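Compte rendu de la réunion mobilier, avril
Début à 14 h, fin à 15 h 20

Présents : Kanchan Dwivedi (présidence), Harsh Sachdeva (rédaction), les deux représentants de l'étage, le service achats.
Excusé : l'atelier Doltetton.

1. Approbation du compte rendu précédent

Approuvé, avec une correction au point 4 : le devis Derora avait été « reçu », pas « accepté ». K. Dwivedi demande que la différence soit respectée à l'avenir.

2. Remplacement des plateaux de table

Le service achats présente de nouveau l'offre Derora, à 356 euros le plateau, pour 6 plateaux. K. Dwivedi ne voit toujours pas ce qui cloche avec les tables en bois actuelles. On lui répond qu'elles sont « fatiguées ». Elle demande ce que cela veut dire. Pas de réponse précise, sinon que la teinte brun orangé ferait daté et que le veinage, très marqué, gênerait certains utilisateurs. H. Sachdeva signale que personne ne s'en est plaint par écrit.

La fiche Derora promet une surface « sans entretien ». Plusieurs participants rappellent que les chaises de la salle Osach étaient vendues avec la même formule.

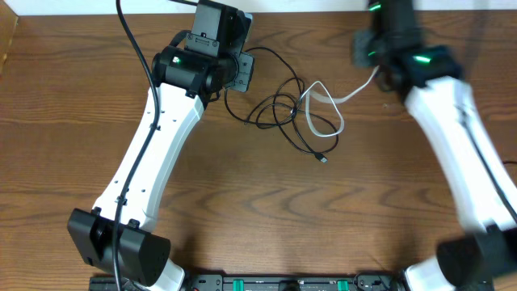
Service Aménagement et mobilier, site Qureshi

Discussion sur le veinage. Les lignes ondulées du bois se voient bien, c'est entendu, mais l'argument de la gêne visuelle ne convainc pas la majorité. Un représentant de l'étage préfère de loin ce bois aux échantillons gris, qu'il juge tristes. Le service achats maintient qu'une surface unie serait plus facile à nettoyer. K. Dwivedi voudrait voir un essai avant de le croire.

Décision : pas de commande ce mois-ci. Le service achats demande à Derora le prêt d'un plateau.

3. Remise en état

Doltetton propose un ponçage avec nouvelle finition, pour un total de 1121 euros, transport non compris. H. Sachdeva trouve curieux que le transport ne soit jamais compris. Il n'est pas dit non plus si la bordure brun plus foncé serait reprise dans la même teinte que le dessus ou laissée telle quelle. À éclaircir avant toute signature.

Un acompte de 50 % est exigé à la commande. Refus de principe de K. Dwivedi, qui accepterait un tiers.

4. Divers

Demande de patins pour les chaises : reportée, pour la troisième fois.
Le local de stockage reste encombré. Le service achats assure que ce sera réglé en avril. Noté sans commentaire.

Actions
Service achats : prêt du plateau Derora, détail du transport Doltetton.
H. Sachdeva : question de la bordure, relance sur les patins.

Prochaine réunion à fixer après réception des réponses.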